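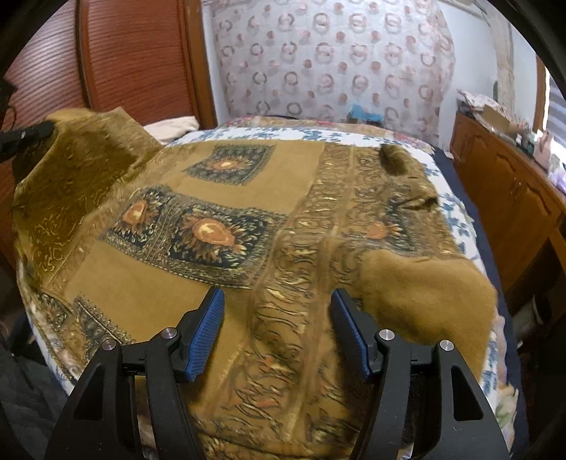

From: Nicanor Cortés
To: Londthorpe Robotics Club, project list
Subject: Re: Blanket folding, where have we got to?

Answers in line, then a few things of my own at the end.

> Hi all,
> I missed the last two meetings and I've lost track of the folding task. Could someone tell me:
> 1. How many usable recordings we have for the August deadline.
> 2. Whether we are keeping the patterned blanket or going over to plain ones.

278 at the last count. That is after Perić went through the lot and took out 35 where the two hands were out of step in the log by more than we allow. The videos of those 35 are fine to look at, but they can't be used for training. They are in the folder called "sync" if anyone wants to try to rescue them. Please don't move them back into the main folder without telling him.

On the second point, we keep the patterned one for now. Sakis wanted a plain blanket because the corners would be easier to label. Against that, the medallions and the dark bands make it simple to tell which way round the cloth is lying, and we have all these recordings with it already. If there's time before August we will do a smaller set with something plain and see whether the model copes.

> 3. Are we still doing the whole fold in one go? I thought Purnov had been split into stages.

Yes, it has. Purnov now has 3 stages: pick up the near corners, carry them over to the far side, smooth down. Each stage gets its own start and end mark in the log. Use the button for this and don't type the times in afterwards. Several of the early files have the end of stage 1 later than the start of stage 2, and the script refuses them.

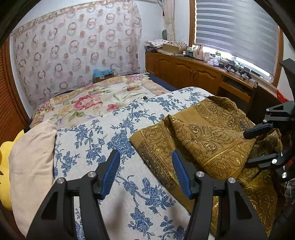 Both grippers at the bed, one of them in the gold blanket.

> 4. I find it hard to keep the pads square to the cloth when it is bunched up. Is there a trick to it?

Come in lower than feels natural and open the fingers wider before you reach the fold. If you close on a thick bunch the pads only get hold of the outside layer and the rest drops out on the way over. Sakis gets the cleanest grabs of any of us and he goes quite slowly, so copy him. Also keep your wrists apart. When one gripper crosses in front of the other, the camera on the back one sees mostly black plastic.

> 5. Who is writing the report?

I have the introduction and the part on the grippers. Perić has the data section. The results section is still free and I'd like it to go to someone who hasn't written one yet. You would be welcome to it.

My own points:

Version 2 of the labelling guide is on the club drive. The change is on the page about corners. A corner folded underneath is now marked "hidden" and no longer left blank.

Check the bolts on the finger linkages before each session. One had worked loose on the left-hand unit and the fingers no longer met evenly. The small hex key is in the lid of the case and should go back there.

Bring the bedding back to the same starting layout between takes: floral sheet flat, blanket on top. It doesn't need to be neat, but the sheet shouldn't be dragged along with the blanket.

If you want a recording slot, reply to the list with the times you can do. I will put the rota up when I have everyone's.

Nicanor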